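Household storage scheme extended to Kureston after first season in Rolosholm

Saturday, August 31, 2019

The Rolosholm Housing Association has confirmed that its household storage and reuse scheme will be extended to tenants in Kureston from October. The decision follows a first season in which 3,910 items were handed over for reuse by tenants across the association's Rolosholm properties.

The scheme was introduced in the spring in response to repeated requests from tenants living in smaller flats. Many of the older buildings in the Maldonado quarter have no cellar space, and the shared attic rooms were closed when the roofs were renewed. Tenants told the association that seasonal clothing, bags, toys and bedding were being kept in hallways and on landings, where they block the way out in the event of a fire.

Under the scheme, each household may borrow up to three lidded storage bins for as long as the tenancy lasts. There is no charge and no deposit. Tenants are also offered one home visit, lasting up to two hours, during which a member of the housing team helps to sort through cupboards and decide what should be kept, stored or passed on. Visits are arranged by telephone and are entirely a matter of choice.

Items that are no longer wanted may be left at any of the 22 collection points in the district. These are checked each week. Goods in fair condition are taken to the reuse shop on the ground floor of the Flosivine building, where other tenants may take them away free of charge. Bags, children's toys and kitchen goods have been the most requested items so far.

The association asks that anything placed in long-term storage is clean and fully dry. Bags should be emptied, including the side pockets, and soft toys should be washed before they are put away. See-through or cloudy plastic is preferred to cardboard, as the contents can be checked without opening every lid.
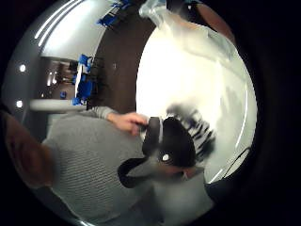
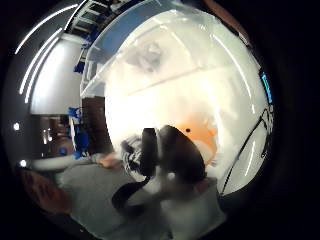 Arrangements for Kureston

Tenants in Kureston will receive a letter setting out how to apply. Forms will be available from the local housing office and may also be completed by telephone. Households with young children, and those in flats without any built-in cupboards, will be served first. All other applications will be dealt with in the order in which they arrive.

The bins will be delivered to the door. Tenants who are unable to lift or move them may ask for help with this on the form, and those who already own suitable bins may apply for the home visit alone.

The new collection points in Kureston will be placed beside the existing laundry rooms. Final positions are still being agreed with the fire service, and a list will be put up in each entrance hall before the scheme opens. Until then, Kureston tenants may use the collection points in Rolosholm, provided that they bring proof of address - a recent rent statement is enough.

Items that cannot be accepted

The collection points are not able to take mattresses, paint, batteries or electrical goods with damaged leads. Large furniture should be booked for collection in the usual way. During the summer a number of larger items were left beside the collection points overnight, and the cost of removing them was met from the general maintenance budget. The association reminds tenants that goods left on the ground are treated as waste and will not be passed on for reuse.

Car seats and cycle helmets are also refused, as their condition cannot be checked by staff.

Landings and stairways

The rules on shared areas remain unchanged. Nothing may be stored on stairways, on landings or in front of meter cupboards, and this includes the bins lent under the scheme. Where goods are found in these places, a notice will be left and the household given three days to remove them. Tenants who receive a notice may still ask for a home visit, and doing so will not affect their tenancy in any way.

Questions about the scheme may be put to the housing office in Rolosholm during opening hours. Tenants who need the letter in large print or in another language should let the office know when they call.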